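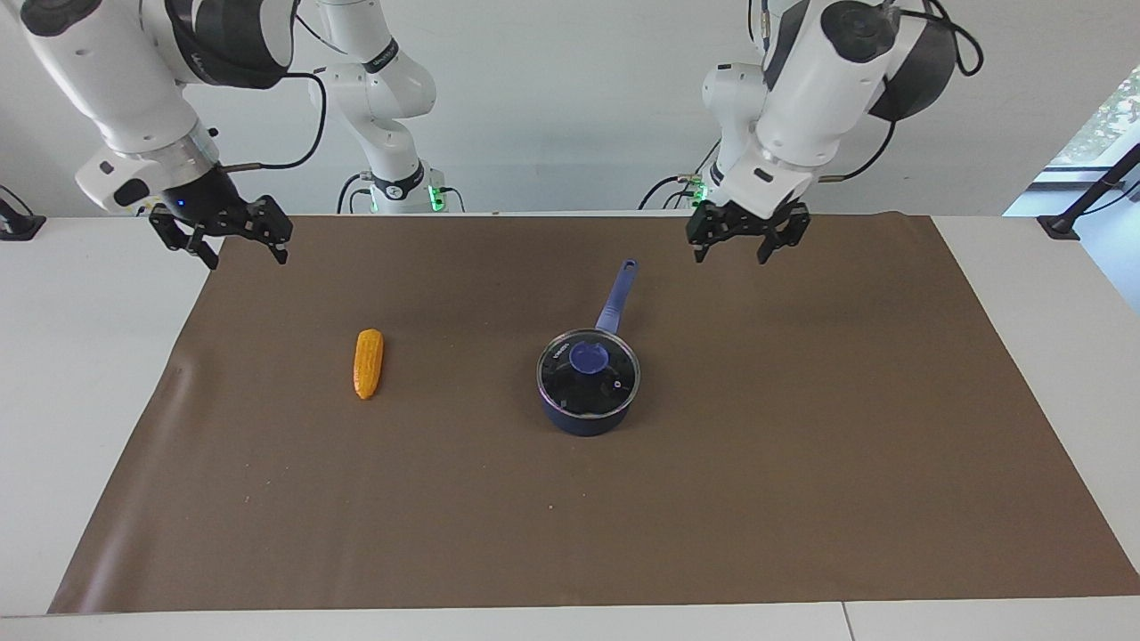 Setting Out a Work Mat and Saucepan

2025-03-19 | By Stundgate Workshop Notes

1. Clear the table and wipe it down. Let it dry before laying the mat.

2. Unroll the mat and press it flat from the center. Leave a margin of white tabletop showing. If the corners lift, weight them for 12 hours.

3. Check the saucepan base for grit, then set it on the mat. Keep the handle inside the mat edge.

4. Wipe the mat after use with 1000 ml of warm water and a drop of soap. Store it rolled.

Contact Stundgate | © 2025 Stundgate | Back to top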